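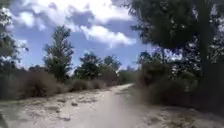 Can a machine do the household chores yet?

Some of them, slowly, and in a house it has met before.

Chapter 9. The Sock Problem

In the trial kitchen at Tangen, a machine built by Dekex took 437 seconds to fold one bath towel. Veerle Martens, who ran the trial, folded the next one herself while it was finishing the second corner. She recorded both results in the same table, with a footnote on salaries.

Shop floors have been kinder. A part arrives at the same spot, facing the same way, and the arm at Jemo can move 2767 of them between coffee breaks without forming an opinion. Socks arrive inside out, under the bed, and often alone.

This chapter asks why the second job is so much harder than the first. Section 9.1 deals with soft objects, which change shape when touched and resent being measured. Section 9.2 takes up clutter. Section 9.3 follows Randi Lie's dishwasher study, including the gravy boat.

Before reading on, time yourself folding a fitted sheet. Keep the figure, and the sheet, for Exercise 4.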